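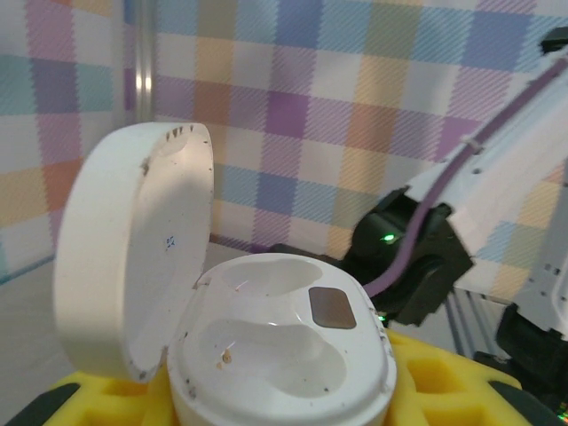
**Godside opens mail-in cleaning and rehoming for wireless earbud cases**

*For release in November*

Godside, the small-electronics repair shop, will start taking worn earbud charging cases by mail this month. The service is called Flustari. It covers cases that have been scuffed or dirtied in pockets and bags, and cases whose earbuds have been lost.

The shop ran a trial over the summer and took in 634 cases. It has room for 1,000 more before the end of winter.

"People hold on to the case after the earbuds are gone, and it sits in a drawer," said Corina Steiner, who manages the service. "Most of the dirt is lint and pocket grit along the rim and in the hinge. We brush it out, wipe the cavities and check that the lid closes the way it should."

Cases that belong to a customer are cleaned and mailed back within 2 weeks. Scuffs are not polished out, as polishing can thin the finish. Cases given up by their owners go to Jillilico, a parts reseller that matches them with people who have earbuds and no case.

Customers should take the earbuds out before mailing and pack the case in foam or a folded cloth. Charging cables should be left at home. Labels can be printed from the Godside website or picked up at the counter, which is closed on Sunday.

**Press contact:** Khalil Farah, Godside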